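Last updated: January

[lesterley-rink] Re: Flooding the rink this winter
15 November 2020
By Milan Van Leeuwen

Zofia asked about this year's plan and a few others have written to me off the list with the same questions, so I'm replying to everyone.

> Zofia Pawłowska wrote:
> Do we know yet when the first flood will be? Last year we
> went too early and had shell ice along the Oosthuizen Street
> side until after the holidays. Also, is the hose still the
> short one, and can the little kids have their own time again?
> Mine were knocked over twice by the shinny game.

On the first flood: we wait until the ground is frozen hard and we have a run of nights at minus ten or colder. Last year's shell ice came from flooding onto soft ground and then putting on too much water at once. We'll start with packed snow if we get enough of it, wet it down with a spray, and leave it overnight before anything heavier goes on. 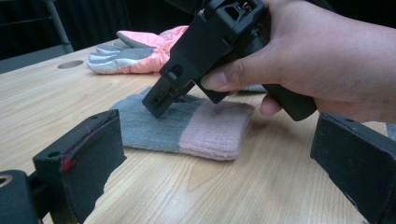
The boards are in better shape than I expected. Yevhen Palamarchuk and I went through the stack behind the shed and found 19 that need new brackets. The rest can go up as they are. We are keeping the rink at 56 feet wide, the same as last year, and moving the whole thing a little toward the toboggan hill so the gate clears the path.

The hose is new. It is 100 feet of rubber from Zinda and reaches the far corners without anyone dragging it over fresh ice. Please drain it after every flood and hang it inside the shed. The old one split when it was left out full.

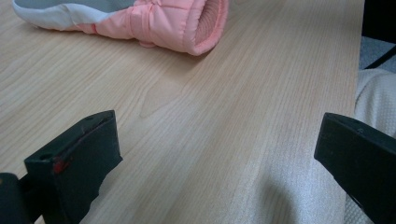

Padded piece in pink and pale grey, with ribbed knit inside the cuff.

Flooding crews will be two people, starting at nine in the evening once the lights are off. Each flood takes up to 300 gallons when the ice is good, more if there are cracks to fill. Scrape first, then sweep, then flood from the far end back to the gate. Loose snow left on the surface freezes into bumps and we spend the next week shaving them off. 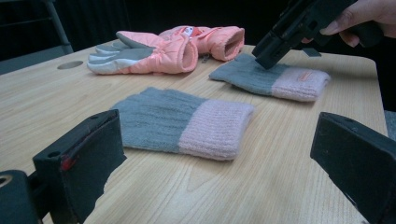
On kids' time, yes. Weekend mornings until eleven are for small children and learners, no sticks or pucks. After that it's open skating until two, then shinny. Miroslava Bilyk is repainting the sign so the hours can be read from the gate.

The warming hut stays closed for now. There will be benches outside for lacing up, with rubber mats between the benches and the ice. Bring a thermos if you want something hot.

What I still need from people:

1. Names for flooding crews. Send me the evenings you can't do and I'll work around them.

2. One more steel scraper. The plastic shovels are fine for fresh snow but useless on anything packed.
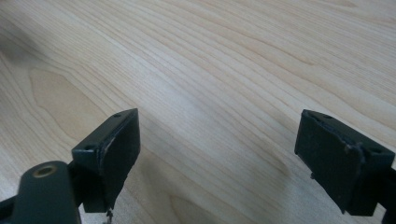 3. Somebody with a trailer to move the boards from the shed to the field. Two trips should do it.

Milan

Comments

Hnat Koval: I have a trailer, but it's only eight feet long. Would the boards hang over too far?

Milan Van Leeuwen: They're eight feet, so that's fine. I'll call you.

Ova: Can we keep the net on the hill side? The shed side gets the sun and the crease goes soft by noon.

Zofia Pawłowska: Thanks, Milan. Put me down for flooding any evening after supper except the ones I sent you.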